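Fullent opens shared desk room in Utholm for people who work alone 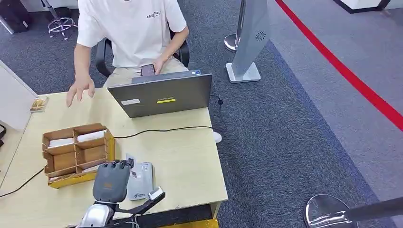

Page last changed: March, 14:20

Utholm – Fullent, the company for small office spaces, has opened its second room of bookable desks in Utholm. The room is meant for people who work from home most of the week and wish to have a proper desk on some days. It has eight desks, and each one can be booked by the half day or for a whole month.

The desks are of light wood and are kept simple. A member brings a laptop and a telephone, and finds a black office chair with armrests and a cardboard organizer with open compartments for the small things. The floor is carpeted to keep the noise of steps low, and an air purifier stands on the carpet behind the desk.

"We asked our members in Billgate what they missed at home, and the answers were very modest," says Elmarie Dlamini, manager of the Utholm room. "They wanted a good chair, clean air and a place to put their things. A few also asked for better coffee, and on this we are still working."

The organizers were chosen after a trial of two months in the Billgate room. Members may arrange the compartments as they like, but are kindly asked to empty them at the end of the booking. Things that are left behind will be kept at the reception for 72 hours.

Hendrik Lekota, a translator of technical manuals, was one of the first to book a desk by the month. "At home I work on the kitchen table and must clear everything away before dinner," he says. "Now my papers stay in one place until I finish. I also speak less to the cat."

The room is open from 7.30 in the morning until 8 in the evening. Telephone calls are allowed at the desks if they are short. For longer calls there are two small cabins beside the entrance, which do not need to be booked.

New members can try a desk for one half day without payment. The offer is valid until the end of March and includes the use of the printer – colour pages are charged separately.

Fullent was founded by Idalina Valente and has its main office in Salgado.

Contact for the press: Ruan Molefe, Fullent, Salgado office. Visits to the room for journalists can be arranged in the mornings.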